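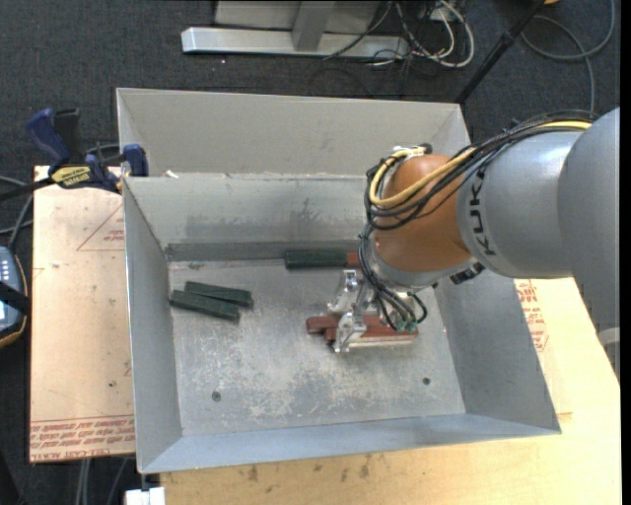

The budget form had 18 lines, and the last one was called Other.

I had left Other for the end, as my father did with the fat on his meat. It was past eight in the evening. The heating in the office had gone off and I was writing with my scarf on.

Our company, Wenitz, sorts and repairs wooden toys for schools. In September the owners decided that we would buy one robot cell. They gave this decision to me in a single sentence, between the coffee and the parking problem, and after that it was mine. I had bought printers before. I had once bought a forklift, used, and people still mentioned it.

There were two offers. Mamani wanted to sell us everything together: the arm, the gripper, the bins, the fence, the training, a man for two weeks. Their offer was 57 pages long and it had a photograph of mountains on the cover. Grudalis sent eight pages, with no cover. They sold only the arm and the controller, and for the rest they wrote "by customer." I read this phrase many times. By customer. The customer was me.

"Which one is better?" asked the older owner on the telephone.

I said that they were different.

"I know they are different. I asked which one is better."

The week before, I had traveled to Wuretti, where a small workshop tests such cells for companies like ours. I took the early train and ate my sandwich too soon. They put me on a stool with my coat on my knees, and for a whole morning I watched an arm reach into a metal bin for colored blocks. I had expected something more like a film. It was more like watching a person look for keys in a bag. The arm went down, it thought, it came up again. Sometimes there was a block. Sometimes it came up with nothing and went down again without any shame, and I admired this.

The woman who worked there had a cold and spoke little. I asked her what people forget to put in the budget.

"Bins," she said.

I waited.

"Everybody buys the arm. Then they need a bin that doesn't move. Then the clamps, the hoses, the cable that is one meter too short. The fingers wear out. You want a second set of fingers." She blew her nose. "And a table. People forget the table."

I wrote down table.

On the train home I looked at my notes and felt that I understood the forklift at last. The price of the forklift had been good. What had not been good was the door, which we had to make wider, and the floor, and the battery charger that needed its own electricity. All of that had been by customer too.

So now I sat with my scarf and the form. Line one, arm. Line two, controller. I had a figure for each from both companies. Line nine, safety, had cost me the whole afternoon and two calls, and I was still not sure of the fence. Line 14, training, was empty for Grudalis. I wrote the price of four days, then I thought of our people in the repair room, who are clever with glue and afraid of menus, and I changed it to six.

Then Other.

I began on a separate paper. Two bins, with one more to keep. Clamps. Hoses and fittings. Fingers, second set. Cables, long. Table. I looked up each thing and wrote its price, and when I did not find a price I wrote what I would be angry to pay. The clamps and the small fittings together came to 1,014. It was a small number beside the arm, and I was fonder of it than of all the others, because I knew every piece inside it.

With Other filled in, Grudalis was no longer the cheap one. It was nearly the same as Mamani. I added it again from the bottom up, as I was taught, and the result did not change.

The telephone rang. It was the older owner, with a television behind him.

"Well?" he said.

"The table," I said. "Do we have a strong table?"

He was quiet for a moment. Somebody on his television was clapping.

"There is the one in the cellar," he said. "It has a bad leg."

I took the pen and put the leg under Other.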